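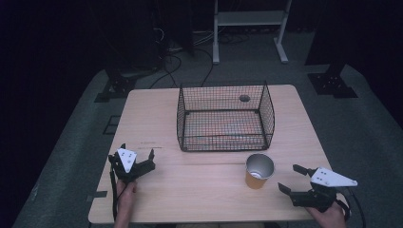
Fig. 1. Mesh basket and paper cup on the worktable.

By Lamai Petchrat
November
3 min read

Keeping Small Things in Their Place: Notes for Session 3

Welcome back, everyone, and thank you for the drawer stories you handed in. I read every one of them with a cup of tea, and I now know more about your rubber bands than I ever expected to. Today we leave drawers behind and move up to the tabletop, which is harder in some ways, since a tabletop has no front you can shut when company comes.

We start with two containers, a wire-mesh basket and a paper cup. I like this pair for teaching. They both stand open at the top, and after that they have very little in common, so whatever you notice about one tends to send you back for a second look at the other.

The basket

The one in Fig. 1 is black and rectangular, with slightly rounded corners and thin walls in a grid. You can see the pale wood of the table through it. For our purposes that is the main thing about mesh: the contents stay on show from the side as well as from above. If you are the kind of person who forgets what she owns the moment it goes behind something (I am, and my sister will tell you so), mesh is a great help. If a jumble makes you feel tired, you may want solid walls, and there is no shame in it.

Mesh does have its troubles. Paper clips work their ends into the grid, and pencil points poke out and catch on sleeves. Dust drops right through if the floor is mesh too, so lift the basket now and then and wipe where it stood. When you look over a basket of your own, run a finger gently along the rim and over any gap or hole in the wall - a snag is much nicer to find that way than with a good sweater.

Size comes next. Many of you reported buying the basket first and then going around the house looking for things to fill it. Please try it the other way. Gather the things, put them in a loose pile, and choose a basket that holds the pile with a bit of room at the top for a hand to get in.

The cup

The paper cup in the figure has an orange-tan outside and a shiny silver lining. A cup like this is light, and light things tip. Two or three tall pens leaning the same way will bring one down, and a sleeve going past will do it with no pens at all. For a cup you mean to keep using, put short items in it, or give it some weight at the bottom. A handful of clean pebbles does nicely.

Deep narrow containers also swallow small things. An eraser at the bottom of a cup is as good as lost until you turn the whole lot out. I suggest one kind of item per cup, so there is never any digging.

Where to stand them

In the figure the basket is toward the back of the table, with the cup in front of it and to its right. Think about your own reach when you try that arrangement at home. The back of a table suits the container you visit a few times a day, and the nearer spot suits the one you visit all the time. Left-handed students, swap sides as you please, and tell me how it goes.

For next time

Pick one table at home and clear it completely. Put back only what you use there, in no more than 3 containers, and live with it for a few days before you change anything. Write me half a page on which container you reached for most and which one annoyed you. The Acheampong reading on shelves and trays is in the course folder, and the pages we need stop at 16. If the folder gives you trouble again, there is a printed copy at the Vumstead desk.

Bring one container from home, please, any size you can carry on the bus.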